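4 min read

Tien-fu Chow
February 26, 2022

I promised some people I would write about the Lau valley trip, so I will do it here in small pieces. We went in September, Ho-yin Kwan and I, by train and bus and on foot. My English is my third language, please be patient with me.

The train to Bokside takes the whole morning. It follows the river, then it leaves the river, then you see it again far below and it has changed colour from brown to a kind of milk green. Ho-yin slept through this. I woke him for the green part and he said "yes, green" and slept again.

Bokside is a small town with one long street. There is a bakery, a hardware store, and a museum of local rocks in the old customs house. I had read that the museum opens only when the lady from the bakery is free to unlock it. This is correct. We bought two plum buns and she took the key from a hook.

The museum is a single room and I could have stayed there all afternoon. Slate with ferns printed in it, a long core of limestone laid in wooden troughs, a map drawn by hand with the coal coloured in purple. The labels are typed. Some of them disagree with each other about the age of the same hill.

From Bokside the bus goes up to Kavden. Please note the bus stop is behind the church and the sign in front of the church is for a different bus. We learned this by watching our bus leave. The next one came after lunch, so we had lunch.

Lunch was barley soup with smoked cheese melted in it. I asked for the recipe and the cook told me very slowly, the way you speak to a child, and I wrote it all down and later I could not read my own writing. Barley, leek, something, cheese.

Kavden was a garrison village in the old days. The wall is still there on the north side and you can walk on it, but there is no handrail and the stones are polished by shoes. Ho-yin, who is afraid of heights and does not admit it, walked in the centre with his arms a little bit out.

The garrison well is 113 metres deep, according to the plaque. You may drop one pebble. A boy was selling pebbles beside it, even though the ground is covered with pebbles. I bought one. It was a good shape.

We slept in a guesthouse with blue shutters and a stove in the hallway. The owner's grandfather carried mail over the pass to Stareck in winter, and his snowshoes hang above the stairs. She told us to leave before seven because of clouds. We left at eight.

The pass is at 2854 metres. The path is not difficult but it is long, and the last hour goes over broken grey rock where every step moves a little. I had grown up near the sea and I thought I would be bad at this. I was only slow.

There is a thing I wanted to see on the top, a band of rock full of small shells. You are standing so high and under your boots is an old sea floor. I had read about it many times. I still sat down beside it for a long time and ate my cold potatoes.

Then the clouds came, as she told us. We went down to Stareck in fog, from one painted mark to the next one, and I heard cowbells on both sides and never saw one cow.

Stareck has a monastery with 380 steps from the village to the gate. I did not count them, the number is carved at the bottom, which I find a little cruel. Inside it is very plain. White walls, a walnut tree in the courtyard, one monk sweeping. He nodded at our muddy boots and pointed with his broom to the place where we should leave them.

Some practical matters. Bring cash, as the card machine in Kavden works only when it is not raining. The hot spring below Stareck closes early in autumn. The museum in Bokside costs nothing but there is a box for coins by the door, please put something in it.

Ho-yin wants to go again in spring to see the river when the snow is melting. I would like to find the cook and ask her about the soup one more time. If anybody knows what is the third thing in it, write to me.

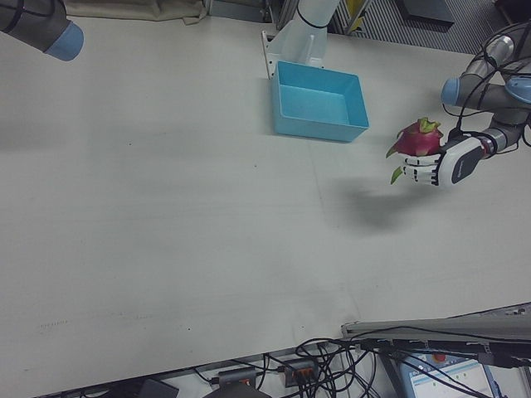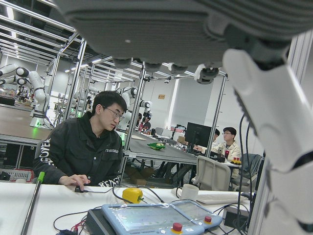

Dragon fruit first, then the man at the desk with his hand on the mouse.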